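Ukbridge School Robotics Club
Progress report to the Gisteo Fund, October 5, 2026

The grant of £4,000 was received in June. We have spent £871 so far, on a graphics card and a second-hand workstation for the club room. The remainder is held for the Ikstead competition and travel.

Members now work in the kitchen simulation every week. The task for this term is to pick up an object from a worktop and set it down on a marked spot – first with a person steering the gripper, then with the students' own program. Each team is to log 100 steered attempts before it starts on the program. The Ó Briain team has finished its set and the other two have 40 each.
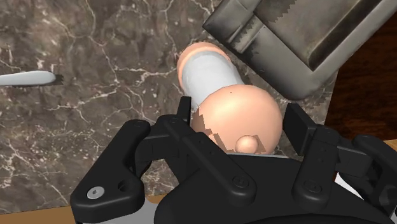

Simulated kitchen task: the gripper's open fingers on either side of the peach-and-white object, shaped like a pepper mill or shaker.

Round shapes have been the main difficulty. The students' first program closed the fingers too early and pushed the object away. They have rewritten the approach step and are testing it at a lower speed. Shadows with jagged edges also show up in the rendered views, and one team is looking at whether a higher shadow setting slows the workstation too much.

Next period: finish the steered attempts, enter two teams at Ikstead, and write up the lesson notes we promised in the application. The notes are behind schedule – we ask to send them with the next report.

Jarlath Mac Mathúna
Club lead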